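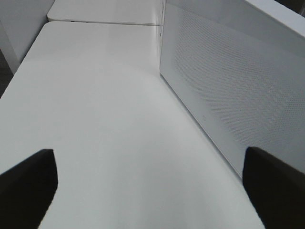 Laiba Yousafzai asks whether two white tables can go end to end for a long lunch. Yes, and please do!

Won't the rounded corners leave gaps?
Small notches at the join, nothing more. A runner covers them nicely – or pop a little plant there.

How do I clean a white top?
Warm water, a drop of dish soap, soft cloth. Wipe it dry and it looks lovely again.

Can I put hot pans on it?
Use a trivet, always.

What about pen marks?
Try a damp cloth and baking soda first. I've rescued homework disasters this way!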